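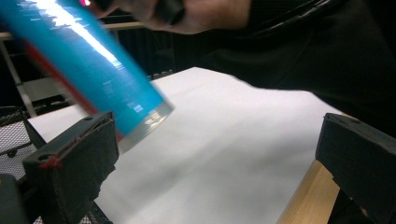 plerk_moderator
Forum moderator, Employment and Public Records section, Astgate Community Help

Can a city HR office refuse to change a name in the staff directory without a court order?

Posted by tallgrass_40
Thursday, Employment and Public Records

I work for the city of Astgate in a permit office. I am transgender and have used a different first name at work for 11 months. My supervisor and coworkers use it. The public staff directory, my email address and the name plate at the counter still show my legal name.

I filed the internal form in February. HR replied with one line saying that "directory entries must match payroll" and that I need a court order first. The court filing fee here is 300 dollars, and the hearing calendar is backed up. I intend to go through with it, but I would like the directory fixed before then.

The city passed a nondiscrimination ordinance last year that lists gender identity. The handbook has a section on "preferred name" but it is two sentences long and doesn't mention the directory. The directory is run by an outside vendor, Pidetti, and I have been told both that the system can't show two names and that it can.

Is the payroll argument a real legal requirement or an office habit? Is there a step between the internal form and a formal complaint?

Posted by Belkadi_Records
Former municipal records clerk

Separate the systems first. There are usually three, and each has its own rule.

Payroll and tax. The name reported for wages has to match the name on file with Social Security. That is a real requirement, and HR has no discretion over it. It changes after you update your Social Security record, which generally needs the court order or other accepted document.

Benefits and retirement. These normally follow payroll. Ask the plan whether it will print a different first name on the insurance card. Many will.

Directory, email, name plate, badge. I know of no federal tax or wage rule that reaches these. They are controlled by local policy. If the Astgate handbook has a preferred name section and no exclusion for the directory, "must match payroll" needs a written source. Ask for it by section number.

A useful check is whether other employees are listed under nicknames or middle names. In the city where I worked the directory had 2,186 entries, and a good share of them were Bills and Kates whose payroll records said William and Katherine. If your directory is the same, save copies of those pages with the date showing. A rule that is applied only to you is a different matter from a rule applied to all staff.

As to the intermediate step, look in the ordinance for the name of the office that takes inquiries. It is often separate from the office that takes complaints. An inquiry asks for an interpretation and does not start a case. However, it also may not stop the clock on a complaint deadline, so find out that deadline before you send anything. If you have a union, the steward should get a copy, and the grievance deadline is probably shorter than the one in the ordinance.

On the vendor question, ask HR for the field list in the Pidetti contract. It is likely a public record. A display name field is common.

Posted by wrenchlight

Just get the court order, then they have to do it. Also look up fee waivers. My cousin paid nothing. Different state though.

Posted by northlot_plerkgate

Adding to the records clerk's answer. I work for the county in Plerkgate and went through the same thing.

The fee waiver is worth checking, but it is based on income and a full-time city salary may be over the limit. Budget for certified copies too. Some states also require publication in a newspaper, and a judge can waive that for safety reasons if you ask in the petition. Ask at the time of filing. It is harder afterward.

For the directory, I sent a two-paragraph email citing the handbook section and requesting a written decision within ten business days. Email and name plate were changed that week. The directory took longer, and my old name stayed in search results until the cached page expired. The email alias also needs a forwarding rule from the old address, or permit applicants will get bounces. Put that in the request so it is handled in the same ticket.

One correction: our ordinance covers city contractors only above a certain size, so don't assume the vendor is bound by it. Address everything to the city.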